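Asunto: Re: [prensa-local] Acto por los nueve años del asesinato y petición de archivo
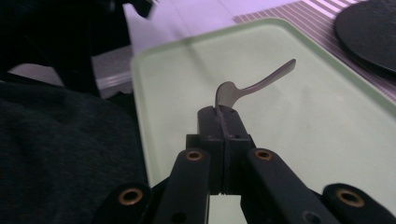
Svetozár Sokol

Última actualización: enero, 18:40

Contesto a toda la lista y dejo debajo el mensaje al que respondo, que a algunos no les llegó.

> Compañeros, el ayuntamiento de Plulitz ha confirmado la sala
> para el acto en memoria del redactor de Trivari. Quieren que
> hable primero el alcalde y que la familia intervenga al final,
> si queda tiempo. También preguntan si vamos a repartir el texto
> de la petición dentro o fuera del edificio. Necesito respuesta
> antes de que impriman el programa.
> Bakker

Sobre el orden de intervenciones: he hablado con la hermana y prefiere abrir ella. Leerá una página y después se marchará, porque no quiere coincidir con la prensa en la puerta. El alcalde puede hablar en segundo lugar, cinco minutos como los demás. Si el ayuntamiento insiste en el otro orden, propongo hacerlo en el local de Flindano, que es más pequeño pero está libre esa tarde.

Sobre la petición: llevamos 1294 firmas, de las cuales 209 llegaron en papel y están sin pasar al registro. El reglamento municipal pide 1000 firmas válidas para que el pleno tenga que debatirla, así que hay margen aunque anulen algunas. Las hojas en papel las tengo yo. Faltan números de documento en varias de la zona del puerto y habría que llamar a esas personas antes de la entrega.

El texto sigue igual: que se abra el archivo de contratos de aquellos años, que se publique el informe interno que el pleno conoció a puerta cerrada y que la plaza de la estación lleve el nombre del periodista. En la última reunión alguien propuso quitar lo de la plaza para conseguir el voto de la oposición. Yo la mantendría. La familia no la pidió, pero la aceptó por escrito, y retirarla ahora obligaría a recoger las firmas otra vez.

Repartir dentro o fuera: fuera. La sala es municipal y no quiero que el acto se convierta en una discusión sobre permisos. Una mesa en la acera basta, con el permiso de vía pública que ya usamos el año pasado.

Me falta por saber quién se ocupa del sonido y si Bakker puede enviar la nota a las redacciones de fuera. La versión corta está terminada; en la larga hay que corregir el segundo párrafo, donde dice que la instrucción está cerrada. Sigue abierta para dos de los acusados.

Si alguien no está de acuerdo con el orden, que lo diga aquí y no por teléfono, por favor.

S. S.

3 respuestas · Compartido 9 veces

Contacto con los moderadores | © Lista prensa-local | Volver arriba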